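Visit Report: Winter Floor Covering and Home Textile Fair, Seixas Hall

January 2025
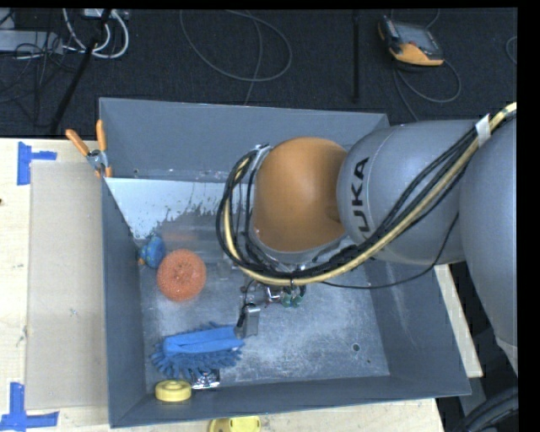
The fair filled both levels of Seixas Hall this year, with 134 exhibitors on the list handed out at the door. Machine-made rugs and bath mats were upstairs. Yarn, backing and finishing suppliers had the ground floor, along with the freight companies.

I started with Ukurard, which makes tufted rugs in polyester and wool blends. The new line has 19 designs, most of them in muted greens and clay. The sales rep told me retailers are asking for more 6x9 and fewer 8x10, and the company has changed its stock mix to match. Minimum order is 30 pieces per design, mixed sizes allowed. Samples ship in two weeks.

Lestico was showing felt and natural rubber rug pads. I walked on all three thicknesses. The middle one felt best under a flatweave, and the thickest made the corners of a thin rug curl a little. They can cut to size for stores, but only on full roll orders. Prices were not printed anywhere and you had to ask.

Downstairs, Dondby had a large booth for its washable cotton runners. The company says it tested the runners through repeated home wash cycles, and a washed one was laid next to a new one. The color had held up well. The fringe had not, and the person at the booth said a bound edge will be offered starting in May.

The afternoon talk on labeling was full and I stood at the back. Most of it covered fiber content and country of origin tags on rugs finished in a different place from where they were woven. The slides were hard to read from there. A printed copy was available at the information desk afterward.

Attendance for the full run was given as 3180. The aisles upstairs were crowded until lunch and easy to walk after that. Coat check was slow. Parking is behind the hall and the lot was full early, so take the shuttle from the train station. It stops at the east entrance, and the last one leaves half an hour after closing.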